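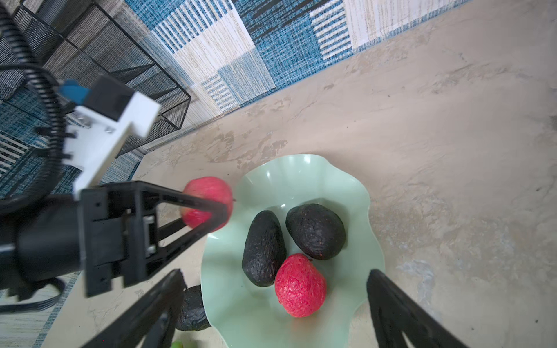
4. Setting up the Pindcombe Harbour audio walk

4.1 Before you start

The Pindcombe Harbour walk is supplied by Stougaard as a download for the handset or for a visitor's own phone. The handset must be charged to at least 79 per cent for the full route with the screen on. A handset below that level will usually reach the Old Customs House (stop 14) and then switch to sound only.

The download needs 917 MB of free space. Visitors using their own phones should fetch it over the wireless network at the Inenley ferry office, as there is no dependable signal past the lime kilns.

4.2 Loading the walk

1. Switch on the handset and wait for the language screen.
2. Choose the language. It can be changed later only by going back to this screen, and the visitor's place on the route is then lost.
3. Select Walks, then Pindcombe Harbour.
4. Select the edition. The May edition includes the chapel and the rope walk. The winter edition leaves out both and returns by Fore Street.
5. Press Load. The bar at the foot of the screen fills and the word Ready is shown.
6. Plug in the earpiece and play the test message. Adjust the volume with the side keys.

Note: If Ready is not shown within two minutes, remove the handset from its cradle, replace it and repeat from step 3.

4.3 Setting the starting point

The walk can be started from the ferry slip or from the Jostia coach park. The stops are the same but the order differs.

1. Stand at the brass plate set in the paving. There is one at each starting point.
2. Press Locate and hold the handset level.
3. Check that the name shown matches the name on the plate.
4. Press Begin.

Each stop then plays when the visitor comes within range. On the open quay the range is 200 metres, which can cause the fish market (stop 5) to play early. To hold a stop back, press Pause and then press it again on arrival.

Caution: The causeway to the chapel is covered at high water. The handset does not hold tide times. Check the board at the ferry slip before setting out and do not rely on the walking times given in the commentary.

Caution: The steps between stops 8 and 9 are steep and have a rail on the seaward side only. For a step-free route, select Route, then Upper Road. Stop 9 is then played from the viewing terrace.

4.4 Commentary

The standard commentary is read by Josphat Athumani. The longer one, read by Ratih Nair, adds the history of the salt pans, the two harbour fires and the building of the breakwater. To change between them, press Voice at any stop. The change takes effect at the next stop - the current one plays to the end.

4.5 Returning the handset

1. Press Finish and wait for the screen to go dark.
2. Unplug the earpiece.
3. Place the handset in any free cradle at the ferry office or the coach park kiosk. The light on the cradle turns amber.

The ferry office closes at 5.30 pm. After that time use the drop box beside the door. Earpieces go in the smaller slot.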